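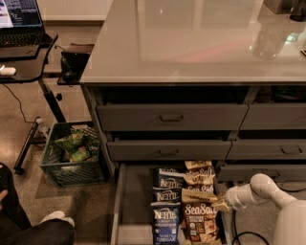
The grey unit in question, glossy top and all

Posted by rollora_gem

Hello all, long-time reader and very occasional poster. We are redoing the back room at our little community hall (well, I say we, it is mostly me and Leena Rautiainen and a flask of tea) and I have been put in charge of what I am calling the tea corner. The big question is whether to go for one large drawer unit with a shiny top, like the grey one in my photo, or to carry on with open shelves as we have for the past 29 years.

The thing is, I have grown up with open shelves. My mum had them, my nan had them, and you could see at a glance when the sugar was getting low. But they do collect dust, and every winter we end up washing cups that were clean to begin with. Leena is firmly on the side of drawers and has been sending me links most evenings, bless her. Our budget is 1000 pounds for everything, and that has to cover a new kettle and a bit of lino as well.

So, please, tell me what you have and whether you would have it again. I would especially like to hear from anyone with a glossy top, as I can't decide if I love it or dread it.

Gemma Carbone

Reply from dresen_dave

Hello Gemma, lovely to see a hall thread again! I'm going to be the grump and say stay away from anything glossy. We had a gloss worktop put in at the bowls club and it shows every fingerprint, every ring from every mug and every crumb of every custard cream. I used to wipe it down before the match, at half time and again before I locked up, and it still looked as though a family of snails had been over it. Matt every time for me, and if it's a bit scuffed then so be it, a tea corner ought to look used.

On drawers I'm with Leena, mind you. Get the deepest bottom drawer you can.

Reply from vurnik_hill

I have to disagree with Dave there, and I say that with affection as he has helped me out on here more than once. Our gloss top at Vurnik Hill has been no bother. The trick is a barely damp cloth and then a dry one straight after, and never, ever the spray with lemon in it, which leaves a film. It also brightens up a dark room no end. Ours faces north and the top bounces what light there is back up at you, so on a dull afternoon we can leave the big lights off for an extra hour.

What I would say is think hard about the snacks. People always plan for cups and forget the crisps, and crisps take up far more room than you'd believe. They can't be stacked under anything, and if you put them in a cupboard they all slide out on your feet.
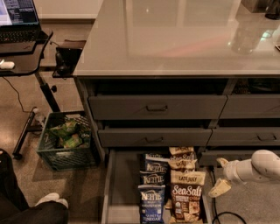 Crisps in the bottom drawer, jar up on top

Reply from rollora_gem

Oh, thank you both, this is just what I was after. Vurnik, you have read my mind about the crisps. At the moment ours live in a cardboard box under the coats, and last month someone stood on it in the dark during the quiz. We were sweeping up salt and vinegar until gone ten.

Dave, I do hear you about the snails. Would a big tray on the top help, do you think? I have a nice old tin one that belonged to my nan.

Reply from dresen_dave

A tray would help, I'll grant you that. I still say matt. Vurnik must have very tidy visitors.

Reply from bermudez_baker

May I put in a word for the shelves, as nobody else has? I run the Bermúdez baking afternoons and we have a lot of people through who don't know the place. With shelves they can help themselves. With drawers they stand there opening each one in turn and looking apologetic, and then they come and find me, and my scones burn. If you do go for drawers, please label them! Big letters, on the front, and don't let anyone talk you out of it because it spoils the look.

I would also keep crisps well away from anything with a smell. We once had ours in with the coffee for a fortnight and they were never the same again.

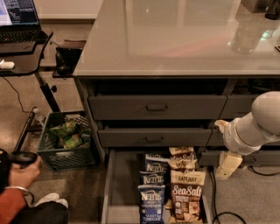 Bottom drawer right out, six bags in two columns

Reply from leena_r

Leena here, I've finally made an account so that I can stick up for myself. I do think that bottom drawer settles it. Standing the bags up means you can grab one and see what's left, which was Gemma's whole argument for shelves in the first place. And yes to labels, I will make them myself.

On gloss or matt I really don't mind, though I'd like it noted that I am usually the one holding the cloth.

Reply from vurnik_hill

Welcome, Leena! Two cloths, remember, one damp and one dry. Do measure the room with the drawers open before you order. We didn't, and ours catches the door unless you pull it to first.

Reply from rollora_gem

Measuring tomorrow, then. Dave, I'm going to ask the shop for a matt sample as well, just for you.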